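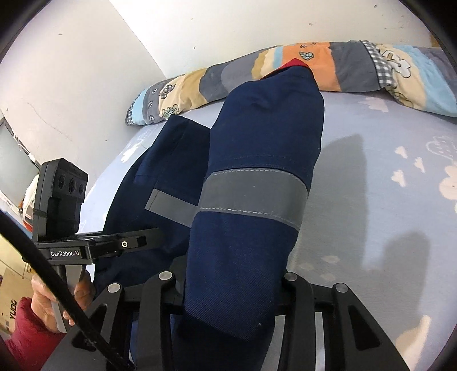 Navy cloth, likely twill, with a wide gray reflective stripe, stitched in white along both edges.

The Second Life of Good Workwear

By Afaf Sayegh
January 3, 2020

Print | E-mail | 14 Shares | 9 Comments

Pick up a decent piece of workwear and the first thing you notice is the weight. Then you start looking at the seams, and if you are anything like me, you lose half an hour.

I grew up in Sutdale, where almost every clothesline on our street had something navy on it with a gray stripe. My father wore his to the rail yard and my aunt wore hers to the bottling plant, and on laundry day both sets came in stiff as boards and got dumped on the nearest bed for folding. The bed is still the best place for it! You get room to spread a leg out flat, the height is easy on your back, and you can't go to sleep until the job is done.

Twill is what makes these clothes last. The weave runs on a diagonal, so the cloth can be dense and still bend at the knee or elbow. It holds a crease stubbornly, too, and a sleeve or trouser leg in a heavy twill will stand up by itself if you bunch it right. I find this delightful every time.

The stripe is the part people ruin. Reflective tape bounces headlights back toward the driver, and it does that with a very thin surface that hates a hot iron and hates bleach even more. At Ankrah, the repair shop on Grarnwood Avenue where I spent most of last March, the rule is to turn everything inside out before it goes near a machine, close every zipper, and leave the fabric softener on the shelf. Check the care label for the wash limit as well (plenty of garments carry one, and hardly anybody reads it).

Folding matters more than I'd guessed. A sharp crease pressed into the tape over and over will crack it in the same spot, and a cracked stripe goes dull. So the people at Ankrah roll. Lay the trousers flat, bring one leg over the other with the stripes lined up, and roll loosely from the hem to the waist. Jackets get their sleeves crossed over the front first. A rolled set takes up less of the drawer, and on a dark morning you can grab it without waking the house.

Then there is the stitching, my favorite. White thread on gray tape shows every wobble, and a good machinist doesn't wobble. Run a fingernail along the edge of the stripe. If it catches, a stitch has let go, and a fix now costs 2 dollars at the shop, against 8 once the tape has started to peel.

Ankrah took in more than 200 pieces last year, a lot of them from the Canmont warehouses, and the racks there are a pleasure to walk through: knees patched twice, pockets rebuilt, cuffs let down for a taller cousin. I brought in a jacket of my father's with a lifting stripe and a torn hem. It came back with new thread all the way around, and I've worn it to shovel the driveway ever since.

Share | 9 Comments | Print this story | E-mail this story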